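Open Day at the Jarel Workshop: Questions and Answers

Where is it?
At the Jarel building in Grernbridge. Use the side entrance. Street parking is free after 4 p.m.

Do I need a ticket?
Yes. Tickets are free and there are 100 of them. Book one for each person, including children.

What will I see?
The main demonstration is bin picking. A KUKA arm with a metal gripper works over a gray bin of household things, such as a blue bowl, an orange cup and a hairbrush. Staff from the Tzanetos team run it and take questions between rounds. 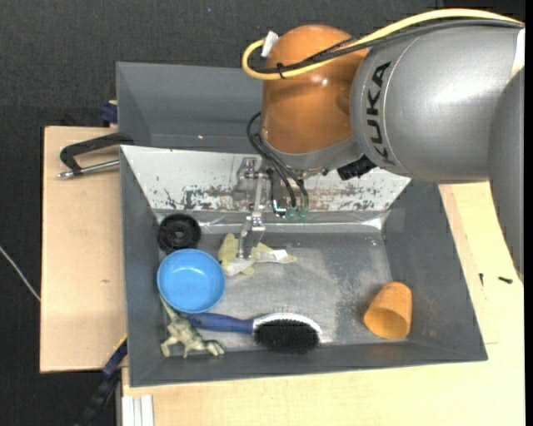 How long does the demonstration last?
A full session is 53 minutes, with 2 sessions in the afternoon. You can leave partway through.

Can I bring something for the robot to pick up?
Yes, if it is clean, unbreakable and fits in one hand. Hand it in at the front desk. We may not get to every item.

Can children come?
Yes, with an adult. Everyone stays behind the yellow line while the arm is running.

Is the building accessible?
The workshop is on the ground floor and has no steps. Chairs are set out along the back wall.

Can I take pictures?
Yes, without flash.

Is there food?
The Ulia cafe next door stays open until 6 p.m. Please don't bring drinks into the workshop.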